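Products > Two-arm cells > Mollano Skutell

This website uses cookies to remember your language and your quote list. By staying here you agree.

Mollano Skutell - tabletop cell for work with soft goods

The Skutell is a closed table cell with two small arms on one common rail. We developed it for customers who must handle textile: laundries, clothing shops with returns, and university labs. Cloth is a difficult material for a robot because it changes its form with every touch, and one arm alone is often not enough.
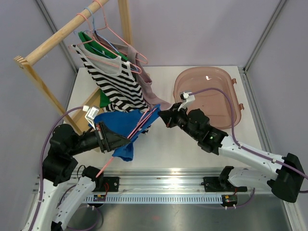 Skutell cell with clothes rack and bin. Left gripper on a hanger, right gripper at the blue garment.

Each gripper position is taught by hand in the Koppel software, which is included in the price. You move the arm, press save, and go to the next point. The two arms can run one program together or two separate programs. For a first hanging task our customers should plan 2 days of teaching, and 25 repetitions before they change the speed.

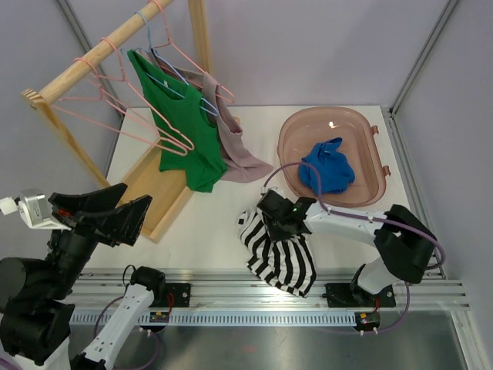 The garments may be of different size and thickness, but please begin with light ones. Sleeveless tops are a good start. Heavy knitted pieces pull on the wrist joint, and for them we recommend the stronger Vusar gripper, sold separately. The rack and the bin belong to the textile set - they can also be ordered alone.

The rail must be wiped with a dry cloth after every 700 working hours. Please use no oil.

Delivery is in a single crate. Page updated 12/29/19.

Comments

tfk_lab: Does Koppel allow to copy the points from the left arm to the right one? We have to teach everything double now.

Mollano support: Yes, from the November update. Look in the menu Points, then Mirror.

rinsecycle: Good cell, but the manual is thin on the hangers. I would like a full chapter.

ostrava22: Can I buy the textile set for the older model?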